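Viline brings hand-held gripper work to garment handling at Lurnulthorpe

LURNULTHORPE, 12 January 2018 - Viline has confirmed that staff at its Lurnulthorpe textile services operation will take on a new category of work under the Pastor program, which is intended to automate the sorting and folding of knitted garments.

Under Pastor, employees carry out ordinary handling tasks using hand-held gripper tools fitted with cameras. The recordings are used to train the control software for folding cells that Viline plans to commission in stages. The first cell is scheduled to enter supervised operation in March.

The site employs 54 people across receiving, sorting, folding and dispatch. No positions will be removed during the first stage. Employees assigned to gripper work will remain on their existing classification and will rotate between the tools and their usual stations, with a limit of 3 hours on the tools per shift.

"Folding is repetitive work, and it accounts for most of the wrist and shoulder complaints we record," said Chiamaka Omoregie, program manager for Pastor. "The people who do it now know how a heavy knit behaves when it is lifted by the hem or the shoulder. We are asking them to demonstrate that, and we are paying for the time."

Knitwear was selected for the first stage on grounds of difficulty. Ribbed trim folds back on itself, seams twist under load, and a garment picked up at one point seldom hangs the same way twice. Staff have completed 1,303 handling sequences to date, of which 500 have been reviewed and labelled.
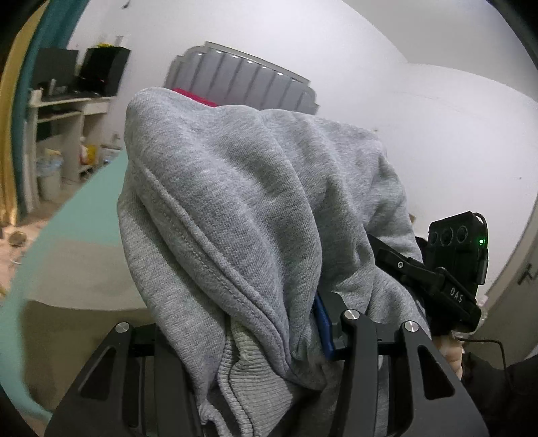
Review is carried out by the same employees, who mark the grasp points and reject sequences in which the fabric slipped. Training for the reviewer role is delivered on site during paid hours. Viline expects the role to continue after the cells are commissioned, as new garment types will require fresh demonstrations.

Mechanical integration of the cells is being undertaken by Grerkden. Guarding, emergency stops and floor markings will be inspected before any unit operates alongside staff.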